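Renovation Tips: Before You Spend Money on the Kitchen

Every spring the same advice gets passed around, usually by people with something to sell. Put in a new kitchen and you'll get every dollar back. Paint it all white. Knock out the wall. I've owned three houses and rented out two of them, and I've come to think most of that advice was written by someone with a warehouse full of cabinets.

So this page is a list of things I do, things I've quit doing, and a few claims I wouldn't believe until I saw the receipts. Take it with the same doubt I'm asking you to use on everybody else.

Be suspicious of "adds value"

Ask how much, and compared to what. When I was getting ready to sell the place in Stindville, a contractor told me a new kitchen "adds value, period." He couldn't tell me whether it added more than it cost. Those are two very different claims, and a lot of money disappears between them.

Before you sign anything, look up what similar houses on your street sold for, with old kitchens and with new ones. Your county records are usually free to search. If the best house on the block went for only a little more than yours would today, a fancy stove won't change that. Buyers pay for the street first.

Josphat Mugo, who sold me my second house, had put in stone counters the year before. I liked them fine. I would have paid the same for clean laminate, and I told him so after closing, when it was too late to hurt my bargaining.

Clean before you replace

I'd guess half the kitchens that get torn out only needed a weekend of scrubbing. Cabinet doors pick up a film of grease that makes the finish look worn and yellow. Try this on the inside of one door before anywhere else:

Mix a squirt of dish soap into a bowl of warm water.
Wipe the door with a soft cloth, going with the grain if it's wood.
Go around the handle with an old toothbrush.
Wipe again with plain water and dry it right away.

If the door still looks bad after that, fine, you have a door problem. Skip the special cabinet cleaners. I bought two of them to compare and couldn't tell either one from the dish soap, except by the smell and the price.

Baking soda and vinegar deserve a word too. Mixed together they fizz, and people love the fizz. What's left afterward is mostly salty water. Use baking soda as a mild scrub or vinegar on hard water spots, but keep them apart, and keep vinegar off natural stone altogether.

Paint the cabinets only if you'll do the boring part

Painted cabinets can look good for years or chip by Christmas. The difference is the prep, and the prep is dull. Take the doors off. Number each one on a bit of tape and put the matching number inside the cabinet. Degrease, sand lightly, wipe off the dust, prime, let it dry, sand again, then paint thin coats.

The cans that promise "no sanding needed" are where my doubt gets loud. I used one in the rental on Prukeck Road. By August there were bare patches at every corner a tenant's hand had touched, and I ended up sanding anyway, only now through a layer of gummy paint.

Let the doors sit before you hang them back up. Dry to the touch and fully hard are different things, and the can will usually admit this in small print on the back.

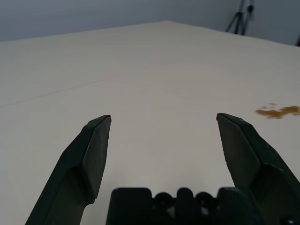 A pale tabletop shows every stain, so think about color before you buy.

Counters and tables: ignore the showroom lights

Everything looks good under showroom lights. Ask for a sample you can take home, even if they want a deposit, and leave it in your own kitchen for a week. Look at it at seven in the morning and again after dinner. Drip coffee on it. Leave a slice of lemon on one corner overnight. If the salesperson gets nervous when you mention the lemon, you've learned something useful.

Ask what the warranty leaves out. Heat damage, stains and seams are common exclusions, and those are the very things that go wrong with a counter. A long warranty that covers only factory defects is worth very little to somebody who sets down hot pans.

For a worktable in the garage or basement, don't overthink it. A solid-core door laid across two sturdy sawhorses will do almost anything a store-bought bench does. Mine has lasted through both rentals. I flipped it over once when the top got ugly.

Get the quote in pieces

One number on one line tells you nothing. Ask for labor, materials, permits, demolition and hauling to be listed separately. My first quote from a firm called Kariuki had everything lumped together. When I asked them to break it out, there was a charge of $758 for "site preparation." I asked what that meant. It turned out to mean putting down plastic and moving my fridge, so I moved the fridge myself and we agreed on a smaller figure.

I don't say they were crooks. They did decent work. But that line would have stayed in there if I hadn't asked.

Don't pay the full amount up front, either. Tie each payment to a piece of work you can go and look at, and hold back a fair share until the last items are fixed. Check your state's rules as well, as some limit how big the deposit can be.

Small jobs that earn their keep

These are cheap, and I've seen them matter to actual buyers and tenants:

Fix the drip. A leaky faucet makes people wonder what else you let slide. Often it's a washer or a cartridge.

Recaulk the sink and the back edge of the counter. Scrape all the old caulk out first. New caulk over old looks lumpy and peels.

Swap the light bulbs so they all match. One yellow and one blue in the same ceiling makes the whole room look dirty.

Tighten the hinges. If the screw just spins, take it out, pack the hole with wooden toothpicks and wood glue, snap them off flush, let it dry and drive the screw back in.

Replace the cabinet pulls, but measure from hole to hole before you shop. I once bought 40 handsome pulls on clearance and not one of them lined up. They're still in a coffee can.

Clean the filter in the range hood. Hot water and dish soap, a long soak, and back in when it's dry.

I spent less than $50 on caulk, bulbs and a faucet cartridge before I listed the house in Stindville. Did that sell it? I can't prove it did. It did keep three items off the inspection report.

Knocking out walls

I'm the wrong person to ask if you want to be cheered on. Open kitchens look nice in photos, and then you find out that everybody in the house can hear the dishwasher and smell the fish. You lose a wall of cabinets too, and that storage has to go somewhere.

Never take a contractor's word alone on whether a wall is holding something up. Pay a structural engineer for a visit. My neighbor in Rurnport, Wafula Wanyama, was told by two different crews that his wall was "nothing, just drywall." The engineer found it was carrying a good part of the upstairs floor.

If you still want more light after that, price a wider doorway or a pass-through window first. Even those need a header if the wall bears weight, so the engineer's visit isn't wasted.

Keep the paperwork

Put every receipt, permit and paint color in one folder. A buyer's agent will ask when the water line was moved, and "a while back" isn't an answer. Some improvement costs may matter at tax time when you sell, but ask a tax preparer about that and not a web page, including this one.

Write the paint color and sheen on a strip of tape inside a cabinet door as well. Folders get lost in moves, and the cabinet stays where it is.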